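Pravis: Transcripts of Local Radio Panels on Religion and Public Life

README and data card, release 2

Overview

Pravis is a text collection of 400 transcribed segments from a weekly talk program on religion and public life, broadcast on community radio in Motville. Each segment has a host and at least one guest. Subjects include zoning for houses of worship, chaplaincy in jails and hospitals, religious holidays in the school calendar, interfaith food programs, funeral customs, and the place of prayer at council meetings.

The collection was made for work on speaker turns, quotation and topic drift in unscripted talk. It can also be read as a record of how one town argues about these subjects, but it was not sampled with that use in mind.

The audio is not included. Requests for audio go to the station archive and are handled there.
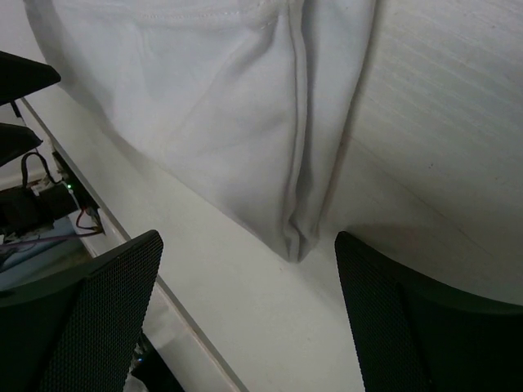

Vol. 2, No. 3

What is in the release

segments/ holds one plain text file per segment, UTF-8, Unix line endings.
meta/segments.tsv holds one row per segment.
meta/speakers.tsv holds one row per speaker code.
notes/ holds the transcription guide and the change log.
splits/ holds three lists of segment IDs: train, dev and test.

The test list has 70 segments and the dev list has 66. All other segments are in train. No guest appears in more than one list. The hosts appear in all three.

Segment format

A segment file starts with a header of four lines: segment ID, program title, month of broadcast, and topic label. A blank line follows, then the turns. Each turn is on one line and begins with a speaker code and a tab. The host is always H. Where two hosts share a program they are H1 and H2. Guests are G1, G2 and so on in order of first speech within the segment. Callers are C1, C2 and so on.

A short sample, with the header left out:

H	Before the break you said the parish had already filed for the permit.
G1	We filed in April. The county sent it back with two questions.
H	What were they?
G1	Parking, and parking. [laughs] They asked it two ways.

Tabs inside a turn have been replaced with a single space. Curly quotes have been straightened. Dashes have been left as the transcriber typed them, so there is some variation from file to file.

Columns in meta/segments.tsv

seg_id: unique, stable between releases.
topic: one label from the closed list in notes/topics.txt.
topic_2: second label, may be empty.
n_speakers: number of speaker codes used in the file.
live: yes or no. Recorded programs were sometimes edited before broadcast.
callers: yes or no.
transcriber: initials.
checked_by: initials. May be the same as transcriber in older rows; see Known problems.

Transcription

Na-rae Geum and Mylene Sison transcribed all segments by ear. No automatic draft was used. The guide asks for full words as spoken, with false starts kept when they run longer than one word. Fillers are dropped. Laughter, long pauses and crosstalk are marked in square brackets. Unclear stretches are marked [unclear], with a best guess after a colon where the transcriber had one.

Scripture read aloud on air is wrapped in double square brackets with the citation the speaker gave. If the speaker gave no citation, the brackets are left without one. We did not look up passages or correct misquotations. A guest who reads a verse from memory and gets two words wrong will be found in the file with the two words wrong.

Terms from Arabic, Hebrew, Korean, Amharic and Latin are spelled the way the guest or the guest's organization spells them, when that could be found out. As a result the same term may have more than one spelling in the collection. The file notes/variants.tsv lists those we know of. It is a reading aid and should not be applied to the text without checking, as a few entries collide with ordinary English words.

Segmentation was done with Patedness, a small script that cuts a long transcript at station breaks and at changes of guest. Its cuts were reviewed by Dong-geon Chae, who moved the boundary when a discussion ran across a break. The script is not part of the release.

Checking

Each segment was meant to be read against the audio by the person who had not transcribed it. For a set of 100 segments Yu-na Wang then did a third pass and logged every change. The log is in notes/third_pass.tsv. Most of the changes concern who is speaking during crosstalk, and proper names of congregations. Topic labels were changed rarely.

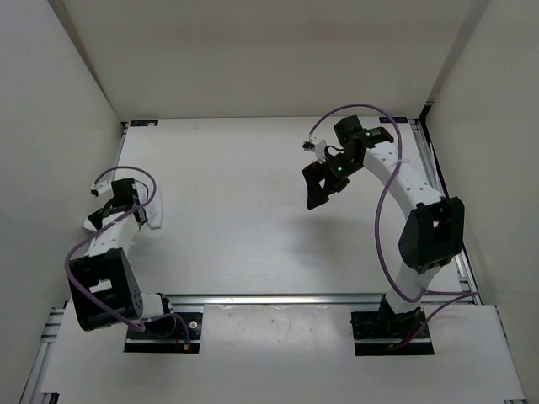 Two robot arms mounted along the front edge of the work surface.

Topic labels

Labels were assigned by one person reading the whole segment. The list was drawn up before labeling began and was changed once, when "schools" was split into "schools-calendar" and "schools-curriculum". Segments labeled before the split were read again.

The label "policy-other" is large and uneven. It holds segments on refugee sponsorship, tax exemption, cemetery upkeep and noise rules for bells and calls to prayer. Anyone training a classifier should expect most of the errors to land there.

There is no label for a speaker's faith. Guests often state it on air, and where they do it stays in the text, but it has not been turned into a column and we ask users not to derive one.

Personal information

Guests spoke under their own names on a public broadcast. In the text their names have been replaced by speaker codes in the turn prefix, and by [NAME] where they are addressed. Names of elected officials and of clergy mentioned in their public role have been kept. Callers' first names, street names and places of work have been removed.

Guests were written to before the first release and could ask to be left out. Segments withdrawn at that stage were never given IDs. A guest who asks later will be removed in the next release, and the ID will be retired and listed in notes/retired.txt.

Known problems

In older files the checker and the transcriber are sometimes the same person. These rows can be found by comparing the two columns. A second reading is planned but has no date.

Crosstalk with three or more speakers is poorly resolved. The order of turns inside a [crosstalk] block should be treated as arbitrary.

The program drew its guests mostly from congregations with paid staff. Small house churches, storefront groups and people with no religious tie are thinly represented, and the callers do not make up the difference. Counts of topics by tradition will reflect the booking habits of the program.

Month of broadcast is missing for some repeat programs. The field then reads "unknown" - it does not mean the first airing is unknown to the station.

Changes since release 1

Turn prefixes changed from full role words to single letters.
Second topic label added.
Splits redone so that no guest crosses a boundary. Results on the old test list cannot be compared with results on the new one.
Straight quotes throughout.

Terms of use

The transcripts may be used and shared for research and teaching with credit. They may not be used to identify callers or to build profiles of guests. Programs keep their broadcast rights. Quoting more than a short passage in a published work needs the agreement of the Demissie Fund for Local Broadcasting, which paid for the transcription.

Citation

Yeo, Min-kyu; Geum, Na-rae; Sison, Mylene; Chae, Dong-geon; Wang, Yu-na. Pravis: Transcripts of Local Radio Panels on Religion and Public Life. Release 2. Motville.

Contact

Corrections should give the segment ID, the line number and the proposed text. Send them to Min-kyu Yeo through the issue tracker. Corrections to speaker codes are easier to handle if the neighboring turns are quoted as well.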